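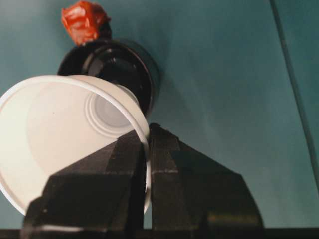
White plastic cup on its side, black cylindrical object behind it

How do you get old coffee smell (and a bit of a tan color) out of white plastic cups?

Posted December 27, 2021 in Kitchen & Dishes

Hi all! So I've been emptying out the cabinet over my sink and it has gotten out of hand. We have a pile of white plastic cups, the plain kind with the raised rings molded into the bottom, and I would like to keep them because they're light and my kids can't break them. The one in my photo is about the best of the bunch. The others have gone sort of tan near the bottom and they smell like coffee even when they've just come out of the dishwasher. Water tastes weird out of them.

I've tried regular dish soap, and I tried letting one sit overnight with plain hot tap water, which did nothing that I could tell. My sister-in-law says bleach but I'm nervous about bleach in something we drink from. Also the rings in the bottom seem to hold on to gunk and my sponge just skates over them. Is there a trick, or should I give up and toss them? They came from the Lirngate outlet and I can't find them there anymore, so I'd be a little sad. Thanks!!
bestevik_mom

Baking soda! I had the same thing with a set of travel cups from when I worked nights and drank way too much coffee. Put a couple of big spoonfuls in the cup with just enough warm water to make a paste, smear it all over the inside, and leave it. I leave mine 20 minutes, sometimes longer if I wander off and forget. Then go at the rings with an old toothbrush, because a sponge is never going to get down in there (I keep one under the sink just for lids and cup bottoms and the rubber thing on the blender). Rinse it well and stand it upside down on a rack so air can get up inside. Don't stack them until they are totally dry! I think half of my smell problem was from nesting them damp in the cabinet.

If the color is still there after 2 rounds it's probably in the plastic for good, but mine stopped smelling even though they stayed a little tan. I use those for rinsing paintbrushes now and kept the nice ones for drinking.
Grindville946

just throw them out, cups are cheap
patio_dan

I'd go with white vinegar for the smell. Half vinegar and half water, fill to the rim, let it sit for an hour or so, then wash like normal. Your kitchen will smell like pickles for a bit, fair warning. Please don't mix it with bleach, ever, if you decide to try bleach on a different day.

For the color, denture tablets worked on mine. Drop one in warm water, leave the cup alone for as long as the box says, then wash it a couple of times before anybody drinks out of it. I did 9 cups with one box last May and had a few tablets left over. Seven came out really nice. The last two had little scratches all over the inside from somebody (me) using a scouring pad, and I think the coffee just lives in the scratches now, so go easy with anything rough.

I also quit putting coffee in plastic altogether. We have a couple of dark mugs from Boateng for that and the white cups are for water and milk only. I haven't had to soak one in months.
teakettle_ridge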